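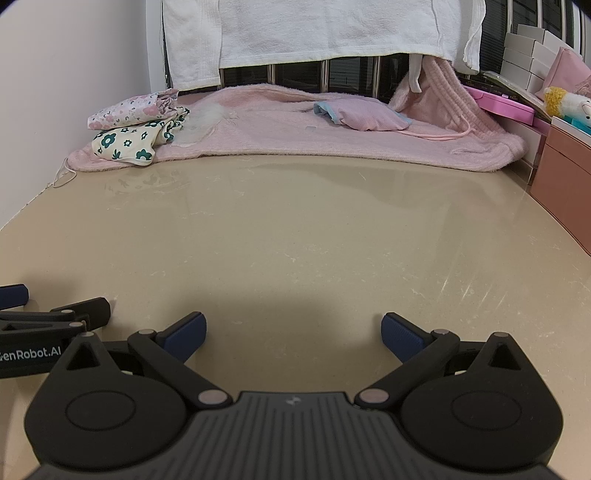
Ruth Londoño asked whether the folders at Clamcombe would end up training themselves out of work. She had read that the laundry rooms were going to Truvgate, and she wanted to hear what the people on the floor do now, and whether the hours have changed.

It is a fair thing to ask, and it came up more than once in March. Drarkimden runs the laundry and clothing room for residents at Clamcombe. Until last year all the folding and putting away was done by hand, on two shifts. Truvgate is the folding system the company is bringing in. Before it can fold anything, people have to show it how, using grippers they hold and work themselves. That is now part of the job for 18 of the staff.

The main change is in how the day is split. A morning used to be folding from start to finish. A folder on the new schedule spends 2 hours with the grippers and the rest on regular work. The target is 400 handled pieces a week for the whole group. Blankets and sweaters take longer than flat goods and count the same, and there have been complaints about that. 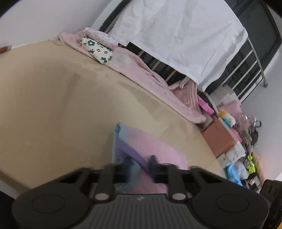
Pay for the gripper hours is the same as for the folding hours. Tanvir Weerasinghe asked for a higher rate, on the grounds that it is harder on the wrists, and the request is still open. What the staff did get is a ten-minute break between sessions and a say in which items are used. Soft things were added at their request. They are what residents send down most, and the first practice list from the Ulloa office was nearly all towels.

Staffing stands at 52, the same as before the work began. Drarkimden has said no one will be let go while the system is being set up. It has not said what happens after that. Three people have moved to sorting and labeling, two of them by choice.
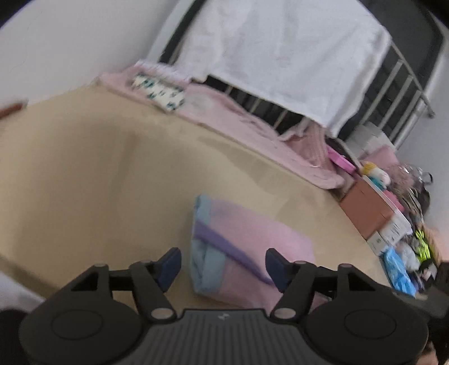 Open grippers at a folded piece in pink and light blue, with a purple stripe.

The next schedule goes up by the time clock at 3 p.m. on the last day of the month. Anyone who wants off the gripper hours should tell the shift lead before then.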